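Dender Community Help
Schools and Clubs > Robotics and Automation

How should a student team document a table-top handling project for the May review?

Posted by Ondov Technical Program
Apr 2, 2018

Our program is preparing a student project for the regional review in May. The team has been assigned a table-clearing task: the arm must pick up a bowl or a utensil from a table and set it down at a marked position. The review guide asks for a written report, a log of trials, and "suitable pictures of the work at hand." It gives no further direction on the pictures, and the report may not exceed 12 pages including the appendix.

The students have taken pictures from a fixed position beside the table throughout the term and now hold over 300 of them. We would appreciate guidance from programs that have been through the review on the following points: how many pictures should be printed, whether close views are preferred to wide ones, and whether the log should list every trial or only those made after the program was settled. Three of the pictures under consideration are attached.

Work on the bowl task, three views of the gripper over the marble-patterned table

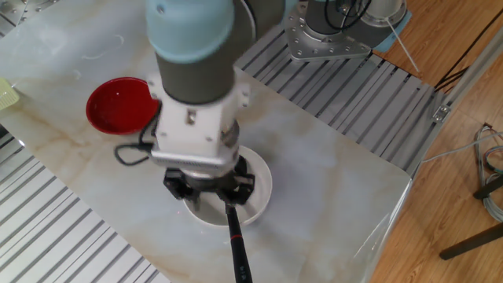
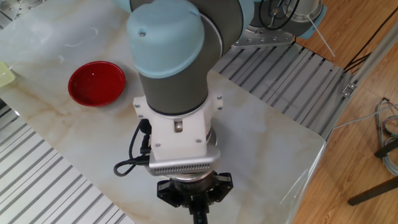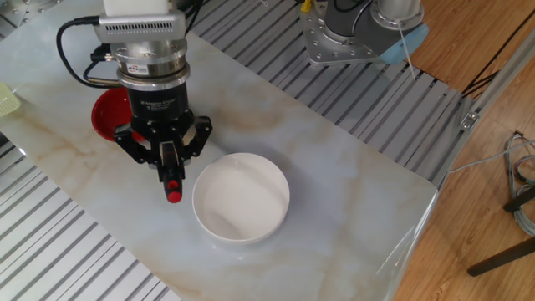 The team has also been asked to state the limits of its work. At present that section is a single paragraph, and the students are unsure whether a longer account would count against them. Any advice on this point would be welcome, particularly from programs entered in the junior division.

Zeman Robotics Club

Our club has submitted to this review on several occasions, in both divisions. The following reflects our own practice and should be checked against the current guide.

Pictures. Seven is a reasonable number for a report of that length. Print each one at half-page width or larger and refer to it by number in the text. A picture that is never mentioned in the text will be passed over by the readers. Close views are useful where the text discusses the grip itself, and at least one wide view should show the full reach of the arm and the position of the table. If the same objects are used in every trial, name them once in a short table near the front and keep those names throughout. Our students once wrote "dish," "bowl" and "cup" for the same item and lost marks for clarity.

Log. List every trial, including those made before the program was settled. The log may be shortened in the printed report if the full version is supplied as a separate file. Each entry should give the object, its starting position, the version of the program, and the result. We record the result as complete, partial or failed — a partial result being one in which the object was lifted but set down outside the mark.

Limits. A longer section has never counted against our teams. The readers wish to see that students know which objects and positions they have tested and which they have not. Thin handles and shallow rims are worth separate treatment, as they call for different approaches by the gripper. One page is sufficient.

Please also have a student outside the team read the draft before it is sent.

Gralleck Secondary, Automation Course

We agree with most of the above but would print fewer pictures. The junior division has a limit of 3,000 words, and our readers last time asked for more explanation of the program and less of the equipment. Check which division you are in before you settle the layout.

User account closed

Ours was sent back for missing page numbers. Put page numbers on it.

Ondov Technical Program

Thank you for these replies. We have confirmed that the team is entered in the junior division and that the word limit applies to the main text only. The students will supply the full log as a separate file and will extend the section on limits to one page. The choice of pictures will be left to them — subject to the numbering in the text, as advised.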